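Filed under: Home and Hearth, Slow Living, Odds and Ends

The airing cupboard and other inheritances

I have been meaning to write about the airing cupboard since October, when the boiler man came and told me, quite cheerfully, that I could have the whole thing out and gain myself a shower. He had his tape measure up against the door before I'd finished making the tea. I said I would think about it, and I have been thinking about it ever since, mostly while standing in front of it with the door open, warming my hands.

If you didn't grow up with one, it is hard to explain the pull of it. Ours at Follell (the house I grew up in, which had a name and no number and drove the postman half mad) was at the top of the stairs, with a slatted shelf so high that only grown-ups could reach it and a lower one that was just the right size for a child and a library book. I read most of my way through primary school in there, sitting on the spare blankets with the door pulled to and a torch. The tank gurgled. Everything smelled of hot dust and soap. Twice I fell asleep, and the second time my mother had been down to the end of the lane calling for me before she thought to look.

She ran that cupboard like a small, strict hotel. Sheets on the left, towels on the right, pillowcases tucked inside their matching sheets so that nobody had to go rummaging, and at the very back the good tablecloth, which came out on Christmas Day and for funerals. I thought at the time that this was simply how cupboards were. It was a shock to me, going off to share a house with other people at 20, to find that left to myself I was a shover. I shoved everything in and leaned on the door.

I stayed a shover for a long time. Then, when my mother moved to her flat and I brought back two carloads of her linen, something came over me and I took every last thing off my own shelves and started again. It took a whole wet Wednesday, with the radio on and a pan of soup going, and I enjoyed it more than I have enjoyed some holidays.

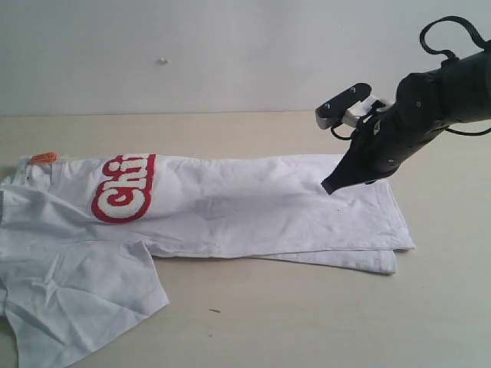 White T-shirt, folded long and narrow.

I do T-shirts lengthways first now, which would have horrified her. She was a great believer in the square. But a long strip can be rolled or doubled over to suit whatever gap you've got, and my shelves are deep and awkward, so there we are. The towels I still do exactly her way, in thirds, with the fold facing out, and I have caught myself refolding them in other people's bathrooms, for which I can only say sorry.

Anyway, the linen. There was an awful lot of it, and going through it was slow, partly on account of the ironing and partly because I kept sitting down. There was a sheet turned sides to middle, with the seam running down the centre that used to leave a line on your leg. There was a bolster case, though I never once saw a bolster in that house. And right at the bottom, still in its paper, a pair of pillowcases from Scanlon, the old drapers on the corner by the bus station, with the price pencilled on the wrapping. They had plainly been bought for best, and best had never quite come. I washed them that evening and put them straight on the bed. They were lovely and cool and a bit scratchy, and I felt I was getting away with something.

My mother is 83 now and her flat has no airing cupboard at all, only a sort of tall box in the hall with the meter in it. She says she doesn't miss the old one. She does ask after it, though, in the way you'd ask after a dog that had gone to live with a neighbour. Is it warm enough? Am I letting the towels breathe? I tell her yes, and then I go and check.

So I rang the boiler man and told him the tank was staying, and he was very nice about it, though I could hear him thinking about that shower. I've ordered a new slat for the bottom shelf, where one has bowed, and there is a bunch of last summer's lavender hanging off the pipe. If anyone has a good way of storing fitted sheets, do please tell me in the comments. Mine are still in a heap behind the blankets, with the door leaned on.

2 comments
100 shares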